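Subject: Re: [swap-table] Bowls, towels and what to do with the small stuff
Date: 2019-10-12

Hello again everyone, and thank you for all the kind notes after the March swap. I have been meaning to answer this one properly and kept putting it off, so forgive me if I go on a bit.

On the list, someone from the Bergmann Street group wrote:

> We have 24 households signed up this time and I'm worried about
> the odds and ends. Last time the bowls went in five minutes and
> the little things rolled all over the place. Do you put things out
> by kind, or just let people dig? Also, do stuffed animals go with
> the kitchen things or get their own spot?

Well, we've tried it both ways over at Gedari, and I have come around to mixing. When everything is sorted by kind, folks march straight to the one thing they came for and go home. Put a bowl next to a plush toy next to a towel and they linger, and they chat, and they end up with something they hadn't thought of (I went home with a gravy boat!). 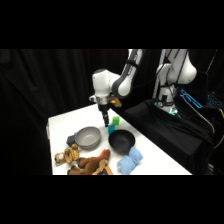

Bowls, cubes, a rolled towel and the plush corner, all on the white table.

I do like a towel rolled up when there isn't much room, and a pale blue one looks so nice on white. Plush toys can go near a front corner where the little ones can reach them. I wouldn't give them a separate table unless you have boxes and boxes, in which case bless you.

Now, the small stuff. My rule, if I can call it that, is that a big bowl earns its place twice. Put it on a cloth and use it to hold the sponges and other light things, and when somebody wants the bowl itself you just tip what's left into the next one. Leave a marker lying on the cloth beside it too, so people can write their names on their bags. We lost every pen we owned last time and I would dearly love not to repeat that.

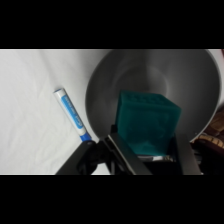

Pekasent wrote back off-list to say the bowl idea is fine for sponges, but please keep anything with a cap or a lid out of it, as their group spent half the evening matching tops to bottoms. Fair enough! I'll add that to the setup sheet.

Two more things before I let you go. The cupboard at the Ultus hall has a new code, 889, and the white cloths are on the second shelf, folded. Please fold them again afterward, even badly. And if you have spare bowls of any size, bring them along even if they don't match.

Warmly, and see you at the tables,
the Gedari swap desk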